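Ticket 1034: label printer at the returns desk prints every second label blank

Status: closed, then reopened by me, then closed again (sorry!)

OK so I'm writing this one up longer than usual, mostly so that whoever gets the next "printer is haunted" call can skip the two afternoons I spent on it. The returns desk at Clelleck has one label printer, the Lomitz thermal one, and it had started feeding a blank label after every good one. Not every time, mind you. A short run came out fine. Anything longer and you'd get good, blank, good, blank, and then the numbering in the returns system would drift and people would be sticking the wrong tag on the wrong bag.

And we do a lot of bags! Luggage is the biggest thing that comes back through that desk, hard-shell cases especially, and each one needs a tag on the handle and a second one on the shell.
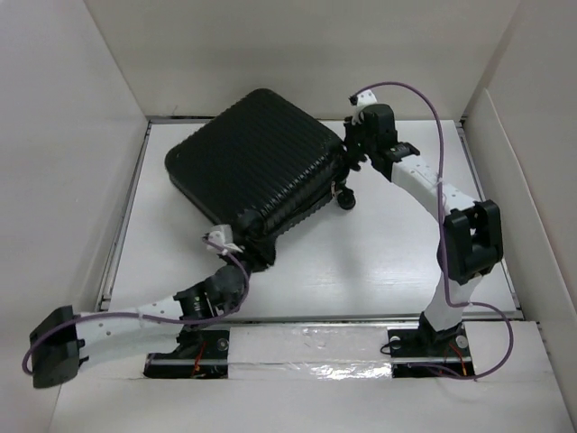
**Posted by:** the returns desk systems person (yes, still just me)
**Role:** Desktop and peripherals support, Clelleck warehouse
**Date opened:** 05/12/2018

So, first thing I did was the thing everybody does, which is turn it off and on. It printed nicely for a while and I closed the ticket and went to get a sandwich. By the time I got back the desk had reopened it in person, by waving a strip of blanks at me across the room.

Second thing, I swapped the roll. The old one was half used and a bit crushed on one side, so I was pretty sure that was it. New roll, same Onosetti stock we always buy, 950 labels to the roll. Ran a test batch of 42 and got blanks from the ninth label on. I also cleaned the print head and the roller with the little alcohol pens while I had the lid up, and it needed it (there was a whole ring of glue on the roller), but it made no difference to the blanks.

Third, the driver. It was the version from March, and the Hoxha returns software had been updated after that, so I figured the two had stopped agreeing about the label length. I removed the driver, restarted, put the current one on and set the size again by hand. Still blanks! At this point I was talking to the printer out loud.

One side note from the desk while I had them on the phone. They wanted to know if the handle tags could be made narrower, because on some cases there isn't a lot of flat handle to wrap one around and the ends don't meet up square.

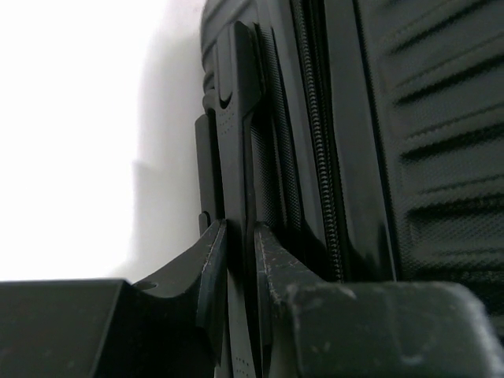 ## What I found on the second afternoon

The gap sensor. It's a little sensor under the label path, and it decides where one label stops and the next one starts by looking for the gap between them. Ours can slide left and right, and it had been slid nearly all the way over to the left. My guess is it got knocked when somebody cleared a jam, but I can't prove that and I'm not going around asking.

Over there it was reading the edge of the backing paper. Sometimes it caught the gap and sometimes it sailed right past and fed another label looking for it. That fits with short runs being OK, I think, although I'd have expected it to fail sooner than it did.

What I did, in order:

1. Opened the lid and slid the sensor back to the center mark.
2. Loaded the roll again and snugged up both guides.
3. Held the feed button until the light blinked twice, then let go, and it ran its own calibration.
4. Printed 167 labels in one go. No blanks.
5. Set the media type in the driver to "labels with gaps". It had gone back to "continuous" when I reinstalled, so I'd managed to add a second problem on top of the first one. Great work, me.

Please do step 5 even if everything looks good after step 4, since the setting only seems to bite when a job comes from the Hoxha side and not from the test page.

As for the tags themselves, the shell label is the one I'd worry about more than the handle one. The desk likes to put it down by the zipper because that's where people look first when they open a case up for inspection, and on a curved, shiny shell the corners want to lift.

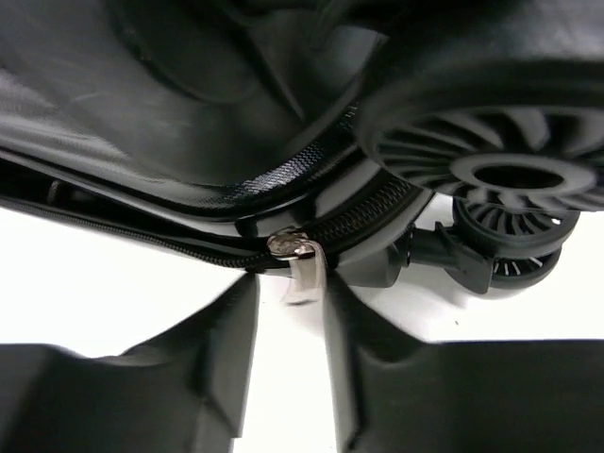
I've asked purchasing for a sample roll of the stickier Onosetti stock, and if it comes in the same size we won't have to touch the template at all. If it comes in a different size, the calibration in step 3 has to be done again, and the length changed in both the driver and the returns software. They don't talk to each other about that, no matter what the settings page tells you.

I've put a dab of white paint marker on the sensor rail where the center is, so you can check it with the lid open and no tools. The spare roller is in the second drawer, behind the toner. Narrower handle tags are going on their own ticket, please don't add them to this one!

Closing again. If you get blanks, look at the paint mark before you call me.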